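Do erasers need a system?

I read an article on Grarna last month about organizing small stock, the kind of stuff that sells for pocket change and gets everywhere. It ran to 1,846 words, and I know this because Grarna prints the word count at the top, as if length were a nutrient. The advice came down to pulling everything off the shelf, putting it in one container, sorting it by type and putting it back by type. They call this the Shearer method. My grandmother did the same with buttons and didn't give it a name.

Still, I've been wrong about tidying advice before (I was very rude about drawer dividers, and I now own drawer dividers), so I was willing to look at it with something small and annoying. Erasers qualify. They slide, the sleeves come off, and a customer who picks one up will put it down on top of something else.
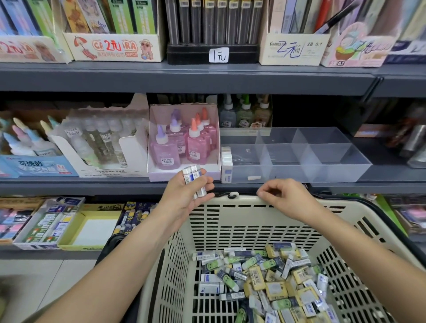 Photo: Hywel Parry

My first objection is to the basket. Once the white ones in the blue-and-white sleeves are in with the yellow ones and the green ones with the smiling faces, you've taken a shelf that was a bit of a mess and made a heap that's completely a mess. The article calls this stage "the reset." I'd call it more work. If half the erasers were already sitting where they belonged, why move them? I can't find a good answer to that anywhere in the Grarna piece, and I read it twice.

The second objection is speed. Erasers are quick to tip out and slow to put back. You can grab a few of the same kind together if they happen to be lying side by side, but in a jumble they mostly aren't, so you end up picking. And they're all close to the same size, so there's no sorting by feel the way you can with screws or batteries. You have to look at each one.

I will say one thing for it. Getting everything down to a single kind before you start filling the compartments makes the job much less tedious. A basket of nothing but little yellow ones is almost pleasant. It doesn't matter which one you pick up.

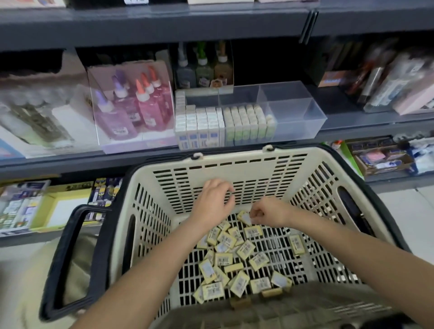

Vinzenz Marti thinks I'm missing the point, and wrote to tell me so after my last post on shelves. According to him the heap is there to make you handle every item once, so you notice the grubby ones and the ones with torn wrappers that would otherwise sit at the back until somebody's grandchildren found them.

Fine, that's a fair reason, and a better one than the article managed. I'd still like to know how many bad erasers he has ever found this way. He didn't say.

What bothers me more is the idea that erasers are the problem on a shelf like this one. Look at what they live next to. Pencil lead in tall tubes for one yuan, more boxes at two yuan, some of it marked in pen, cartoon animals on half the packaging. Glue underneath, with those pointed caps. Any of that could be grouped in three or four sensible ways. By price? By what goes in a school bag together? By size, so the short things aren't hidden? Nothing in the method helps you pick one.
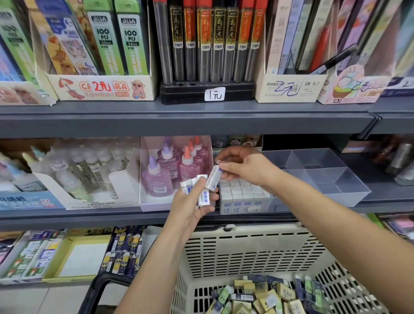 And the eraser tray can be perfect and a child will still undo it between the end of school and dinner. I don't say that bitterly. Kids are supposed to dig through the erasers. I spent most of one July in the Lusunthorpe stationer's doing precisely that, choosing among things that all erased equally badly. If someone had lined them up for me I'd have felt I was being watched.

So where have I landed? Clear dividers, yes. I concede the dividers again. White on one side, yellow on the other, the round gray ones down the middle, and most people will put a thing back where its twins are if they can see the twins. I'm much less sure about emptying the whole lot first. I'd be inclined to fish out the strays and leave the rest alone, and if that makes me a bad student of Shearer I can live with it.

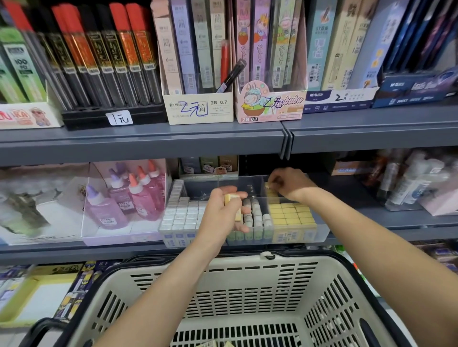 Comment from a reader: We had a shop for years and I tried it your way, only moving the strays. It works until the tray is more strays than not, and then you're tipping it out anyway. Also the yellow ones do erase better than the white ones, you just have to let them warm up in your hand.

I don't believe the part about warming them up, but I've got a yellow one on the desk and a bad crossword, so I'll try it tonight. I have been promising a post on the Funen pencil case since spring, and it's next, unless the zipper goes first.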